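3.2 What people told us about waiting rooms

I should say up front that I didn't set out to write about chairs. The survey we mailed to patients at the Tenton and Roleton clinics was meant to be about signs, and whether folks could find the front desk without asking. We got 678 forms back, which was a lot more than I'd hoped for, and the open comment box at the end was full of complaints about seating. So I read all of them, twice, and changed the plan for this section.

The comments from Tenton were the longest. People there wait in one long room with the chairs bolted in rows, and they really don't like facing strangers! One woman wrote a page and a half on the back of the form about having to pick between a draft from the door and a seat under the television. I coded hers under four headings and still felt I'd left half of it out.
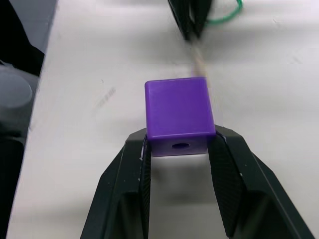
Roleton was a different story. The chairs there can be moved, and people move them — into corners, next to the window, out into the hall when it gets busy. The staff told us they push everything back at closing and it's a mess again by mid-morning. Patients at Roleton rated their wait as shorter than patients at Tenton did, even though the sign-in sheets show that the real waits were nearly the same. I don't want to lean on that too hard (the two clinics differ in plenty of other ways, parking for one), but it lines up with what Spahić found in the bus station study we talked about in Section 2.

Now, the question on noise. We asked it badly. "Is the room too loud?" got a yes from almost everyone who'd brought a child and a no from almost everyone who hadn't, and I think we mostly measured who was embarrassed.

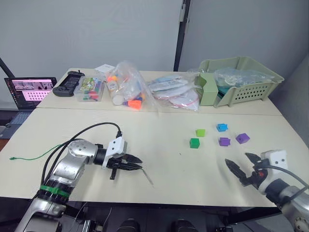

For the second mailing in November we split it into two questions, one about voices and one about everything else, meaning phones, doors, the television. That worked better. The television came out as the thing people most wanted gone at Tenton, with the door a close second. At Roleton hardly anyone brought it up, and I later learned the set there had been unplugged for months.

We had 485 forms in that second round, and I've kept the two rounds apart in the tables. Some people surely answered both, but the forms were anonymous and I have no way to match them up.

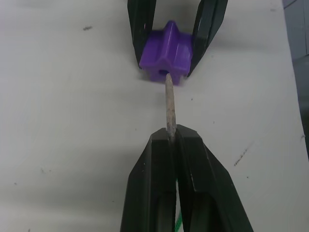
Figure 2. Tabletop with a purple block.

One last thing on coding. I used the Cletent word list for the first pass and then went through the leftovers by hand, mostly in the evenings, with a lot of coffee. The list has no heading for "couldn't see the clock," so I added one. It filled up fast, and I come back to it in Section 4 along with the comments on lighting.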